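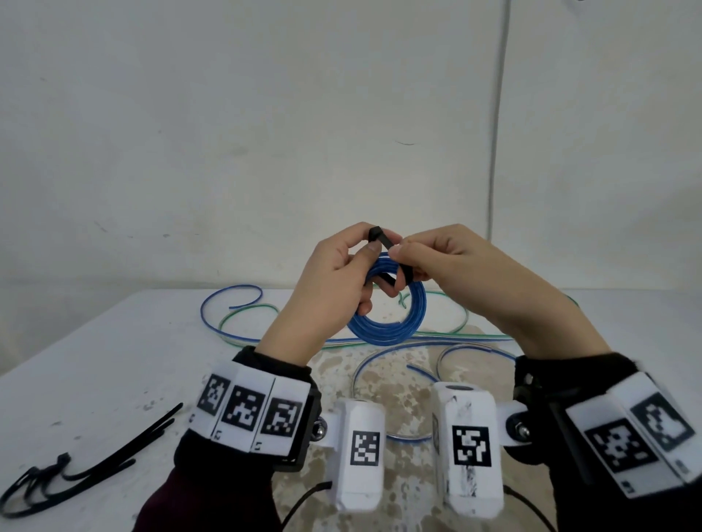
Beatrice was late. Half past six, November dark, hair still wet from the shower and the rabbi's wife already at the side door with the key.

"Breathe," said Mrs. Ellwood.

"I am breathing."

Three years of classes. Tuesday-night Hebrew, burnt kugel, the letter to her mother she rewrote till it was one line. And now nail polish remover, of all things, left on the bus. She scrubed at her thumb with a paper towel. Came off. Mostly.

Kiprono was in the hall with the three judges, holding her coat like it might run away. He'd driven the 30 miles from Fendside without the radio on. Not his faith. Not his idea. He'd packed sandwiches.

Seven steps down. Warm water, warmer than she thought. To the waist, to the neck. She had the blessing on a card and then didnt need the card.

Under. No sound at all.

Up. "Kosher," called Mrs. Ellwood.

Under again. She thought of her grandmother at the river, 87 and still wading in first, singing. Hadn't thought of that in years.

"Kosher."

Once more. She stayed down a second longer than she had to.

When she came out Kiprono had already eaten one of the sandwiches.

"So?" he said. "What do I call you now?"

She told him.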